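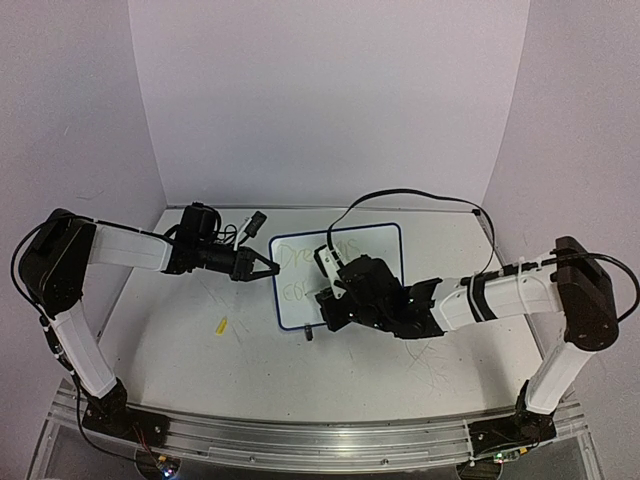

Thread: learning Welsh at 52, where I've got to

1/ Gwilym Bowen, night class dropout turned night class bore. People keep asking how the Welsh is going so putting it all in one place. Long one. Get a brew.

2/ Started last September. Dad spoke it, never passed it on, usual story. I had bore da, iechyd da and a rude one from my uncle.

3/ First thing I tried was an app called Fello. Fine for the bus. Taught me to say the dragon is ironing before it taught me to say where's the toilet. Kept at it though, 2,611 words "learned" according to the little badge. I'd say I can use a quarter of them out loud, on a good day, to a patient person.

4/ Then the evening class at Norkton library. Different animal. You have to open your mouth. Went bright red the whole of the first term.

5/ Mutations. Right. The front of the word changes depending on what comes before it. Cath is cat, the cat is y gath. Pont is bridge, y bont. Feminine nouns do it after "the", masculine ones sit there quite happy. So now you need to know the gender as well. Lovely.

6/ And it matters when you look things up!! Spent ages hunting for gath in the dictionary. Not under G. Course it isn't. Tutor waited til I'd gone through the whole page before saying anything.

7/ What helped: stopped learning the tables. Learned whole phrases instead and let the mutation come along for the ride. i Gaerdydd, yng Nghaerdydd, o Gaerdydd. Say it enough and the wrong one starts to sound wrong.

8/ No single word for yes either. You answer with the verb. Oes, ydw, ydy, do, ie, depends on the question. I panic and nod.

9/ Numbers are a treat by comparison. 17 the new way is un deg saith, one ten seven. The old way is dau ar bymtheg, two on fifteen. Old way still turns up for ages and telling the time so you end up needing both, sorry.

10/ 21 same thing. Dau ddeg un, or un ar hugain, one on twenty. My gran counted stitches like that and I never knew what she was saying. Had a bit of a moment in class over that one tbh

11/ Books. Tried a proper novel in January, got 4 pages in, put it back on the shelf where it can look at me. Childrens books are the way. Also local papers, because the planning notices use the same thirty words every week.

12/ Radio on while cooking. Don't try to follow it. Then one day the traffic report just goes in and you're stood there with a spoon feeling like a genius.

13/ Flashcards. I use Irkia, it's plain and a bit ugly and does the job. Make your own cards, don't download someone elses. Whole sentence on the front, never one word. Ten minutes before breakfast or it doesn't happen.

14/ Speaking to real people. The hard bit. There's a coffee morning at the Cadwaladr, back room, everybody welcome. Went in terrified. Ordered a coffee in Welsh, got asked something back, said ydw. Wrong answer. Still got the coffee.

15/ Tip: learn to say "slower please" (yn arafach, os gwelwch yn dda) and "don't switch to English" before anything else. People switch to be kind. You have to ask them not to, and then they're great about it.

16/ North and south. Milk is llefrith up there and llaeth down here. Now is rwan or nawr. Pick the one your family used and stick with it, you'll be understood either way. Someone will tease you. Let them.

17/ Things I wasted money on: a verb wheel, a CD course from a car boot with disc two missing, a very big dictionary. The small dictionary gets used, the big one is holding a door.

18/ Things that cost nothing: bilingual road signs. Read the Welsh first. Araf. Ysgol. Gwasanaethau. My daughter now refuses to sit in the front with me.

19/ Rang my aunty last week and did the whole first bit in Welsh. The weather, her knee, next doors extension. She went quiet, then told me my dad said his R's the same way.

20/ Second year starts in September and I've put my name down. If you're near Norkton and dithering, come, there's room on my table. Replies open, corrections welcome, be gentle about the mutations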